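Trindmont Publishes Results of Hand-Held Gripper Comparison

GRAMEDGATE, 10th October. Trindmont today published the results of a comparison of finger pads for hand-held grippers used on household fabrics. The work was carried out in September with the textile handling group at Prosetti.

Three pad designs were tested, each over 40 lifts. Operators picked up shirts, towels and other soft items from mixed piles and moved them to a second surface. A lift was counted as failed if the fabric slipped or if a second item came up with it.

The pad with a serrated inner edge, supplied by Kollár, recorded 5 failed lifts, the lowest number in the comparison. Most of these involved thin cotton.

"Clothing is a hard case for any gripper, and we wanted figures that other teams could check," said Uzma Sial, head of testing at Trindmont. "The next round will use the same pads on a robot arm."

The test protocol was written by Helge Sjögren and reviewed at Prosetti by Asif Pirzada.

Striped, checked and plaid fabrics were handled along with plain red cloth, using a black gripper with navy blue pads.
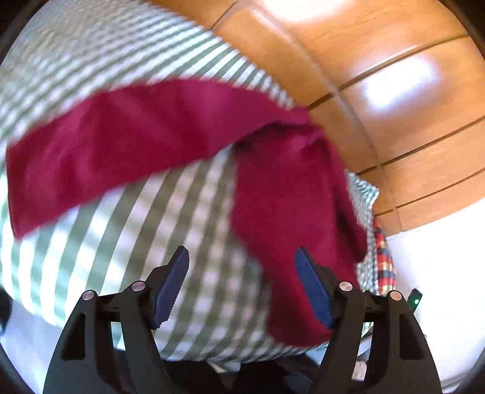 Availability

The full report and the lift records can be requested from the Trindmont press office. Media contact: Ffion Jenkins.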